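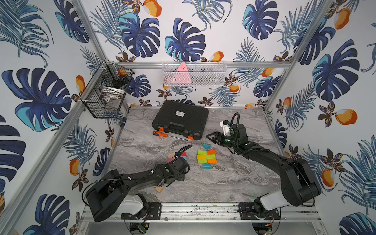 By the Wultesa reviews desk
Posted in November, Gadgets and Toys
Reading time: 2 minutes

The Atness Bitau is a small walking dog for the desk, and I have lived with mine for 14 weeks. I bought it with my own money, after reading many comments from people who had it only one evening. I wanted to know how it feels when the first excitement is gone.

In the box you find the dog, a charging plate, a short cable and a booklet in six languages. The English part is short but correct. You must charge the dog fully before the first use, and this took the whole afternoon. My nephew found it very hard to wait.

Walking is the best part. On a wooden floor the Bitau moves smoothly and turns in a small circle without falling. On carpet it is another story. The feet are too smooth, so it pushes and pushes and stays in the same place. Atness sells rubber socks for it separately — I think they should be in the box at this price.

It understands spoken commands, but you need patience. "Sit" and "come" work nearly always. "Stop" works less well, and this is the one you want most when the dog is going to the edge of the table. There is a sensor under the nose for edges, and on a light table it has never failed with me. On my black desk it fell 2 times. It survived both, with a scratch on the left ear.

The application is called Suvarna and it runs on the phone. With it you can build your own tricks by putting small blocks in a row, for example "lift leg, wait, bark". A child of nine can do this alone. The application asks you to make an account before it shows you anything, and I did not like that. It also forgets my saved tricks after some updates, so now I write them on paper.

The sound is loud. The lowest volume is still too much for a flat in the evening, and there is no mute on the dog itself, only in the application.

The battery is 1,496 mAh according to the label. In the first week I got almost one hour of walking. Now it is a little less. You can change the battery with a normal screwdriver, and I was glad to see this.

Would I buy it again? For a family with hard floors, yes. If you live with carpets, or if you want a toy which works without a phone, I would look for something else.

Good: steady walking, easy blocks, battery can be changed
Less good: loud, slips on carpet, account needed
Our mark: 7 out of 10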